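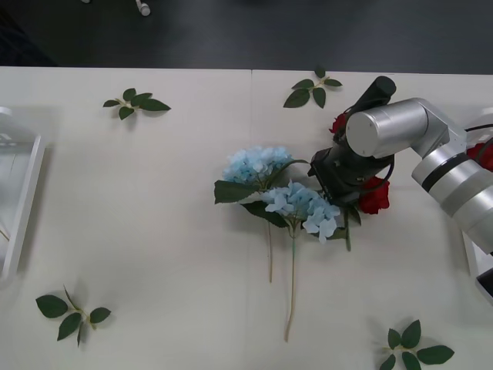

4. Montagem do arranjo de mesa

O conjunto Arkdale vem desmontado porque as flores artificiais, ao contrário das outras, viajam mal em pé. Reserve uma mesa inteira. Quem tenta montar no colo acaba por procurar folhas debaixo do sofá até ao Natal.

4.1 Antes de começar

Retire todas as peças dos sacos e estenda-as sobre uma superfície clara, com espaço entre elas. As hortênsias azuis e as rosas vermelhas são as protagonistas. Os raminhos de folhas verdes parecem sobras de embalagem e são deitados fora com uma frequência que o nosso serviço de apoio já deixou de achar engraçada. Guarde-os.

Separe as peças por tipo: hortênsias, rosas, folhagem. O vaso Poirier (vendido à parte) deve estar limpo e seco. Sim, seco. Recebemos perguntas.

NOTA: As hastes podem chegar ligeiramente tortas. Não é defeito e não dá direito a troca. Endireite-as com os dedos, devagar, a partir da base.

4.2 Abrir as flores

1. Segure a hortênsia pela haste, logo abaixo da cabeça, e afaste as florzinhas exteriores com a ponta dos dedos. Pare quando a cabeça estiver redonda. Insistir depois disso dá-lhe o aspeto de quem apanhou vento na ponte.

2. Dobre as folhas da hortênsia para fora e ligeiramente para baixo.

3. Nas rosas, mexa apenas nas pétalas de fora. As do centro estão coladas e assim devem continuar.

4. Passe um pano seco pelas folhas. O brilho é de origem; não aplique óleo, cera nem o produto que usa nos móveis.

CUIDADO: Não utilize secador para desamarrotar as pétalas. O tecido aguenta até 50 °C e o seu secador não foi consultado.

4.3 Colocar no vaso

1. Coloque a base de fixação Skurerell no fundo do vaso, com os furos virados para cima. São 19 furos. Não é preciso ocupá-los todos, por muito que isso incomode.

2. Introduza a primeira hortênsia no furo central, até sentir resistência.

3. Introduza a segunda ao lado, um pouco mais baixa. Se ficarem à mesma altura, o arranjo parece um par de candeeiros.

4. Distribua as rosas à volta, inclinadas para fora. Evite juntá-las todas do mesmo lado, a não ser que esse lado fique virado para as visitas.

5. Preencha os intervalos com os raminhos de folhas, de modo a tapar a base. O pé é curto, por isso ficam sempre na linha de baixo.

6. Rode o vaso uma volta completa e corrija os buracos. Afaste-se. Volte a corrigir. Ao fim da terceira vez, vá almoçar.

NOTA: Para encurtar uma haste, dobre a ponta para cima dentro do vaso. Se preferir cortar, use um alicate. A tesoura da cozinha não corta o arame interior e fica com uma mossa como recordação.

4.4 Manutenção

Não regue. Limpe o pó uma vez por mês com um pincel macio. A cada 6 meses, desmonte o arranjo, estenda de novo as peças na mesa e repita os passos de 4.2.

Evite a luz direta do sol. O azul das hortênsias é o primeiro a ceder e passa por um cinzento que nenhum catálogo quis batizar.

CUIDADO: As folhas soltas podem ser engolidas por crianças pequenas e por gatos de qualquer tamanho. Mantenha ambos afastados da mesa durante a montagem.

Se sobrar uma folha no fim, volte ao passo 5 de 4.3. Se faltar, verifique os sacos antes de nos escrever.

Texto revisto por Blažena Halás, 2 de outubro de 2021.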